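3.2 Collecting the door demonstrations

We started with doors because Leena Honkanen and I had both lost arguments about doors before. Everyone thinks they're easy. You push, you walk through, done. Then you sit down with a hand controller and try to steer a simulated base through one without clipping the handle, and you find yourself holding your breath (I did, every single time, for the whole of December).

All the demonstrations in this section were given by remote control inside Pallar, our home simulator. The person driving sees only what the robot's own viewpoint shows, with no map and no overhead view. Colleen Morin argued for adding a little floor plan in the corner of the screen, and we tried it for a bit, but people drove by the plan and stopped looking at the door! Their paths came out lovely and smooth and were no use to us, as the policy never gets a floor plan. So it went.

We had 7 drivers, and between them they recorded 885 runs across 4 home layouts. A run begins wherever the simulator drops the robot and ends when the driver presses the stop button, whether or not they're happy with it. We kept the unhappy ones too. After each run the driver typed a short note, and I've read every one of those notes, some of them rather rude about the steering.

The layout we call Benjelloun gave us the most to talk about. Its door stands partly open between a room with a pale blue striped floor and one with a dark wooden floor, so a driver has to decide early on whether the gap will do or whether the door wants moving first (Figure 4).

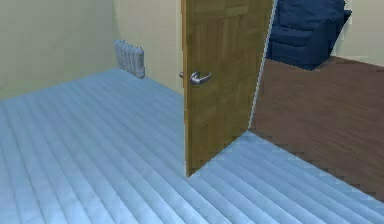 Figure 4. Viewpoint in the Benjelloun layout, with the door partly open and the blue armchair in the room beyond.

3.3 What the drivers did with the gap

I'd expected people to split neatly into pushers and squeezers. They didn't, quite. Mwende Mohamedi nearly always went wide to the right first, lined herself up with the armchair and then came in straight. She told me she was using the chair as a sort of lighthouse, and once she'd said that I started seeing the same habit in other people's paths. Oona Turunen went for the handle whenever she could see it, even on runs where the gap looked generous to me, and her runs are the longest we have. They're also some of the most useful, because she backs up and corrects herself in small, tidy moves that the policy seems to pick up well.

The change of flooring caused a small muddle. Several drivers slowed down at the seam as if there were a step there. The simulator treats both floors as one flat surface, so there was nothing to slow down for, but we left those runs as they were. A policy trained on them slows down at the seam as well, and Siiri Rautiainen and I still don't agree on whether that's a fault. She'd trim it out. I rather like a robot that's a bit careful when the ground changes colour.

For training we held back 235 runs and didn't look at them until the settings were fixed. The rest went in whole, pauses and all, with the drivers' notes kept in a separate file that the policy never sees. Handle-first runs and gap-first runs were mixed together without labels. Section 4 compares this with a version where we did label them, which took Leena a good while and made her very cross with my handwriting.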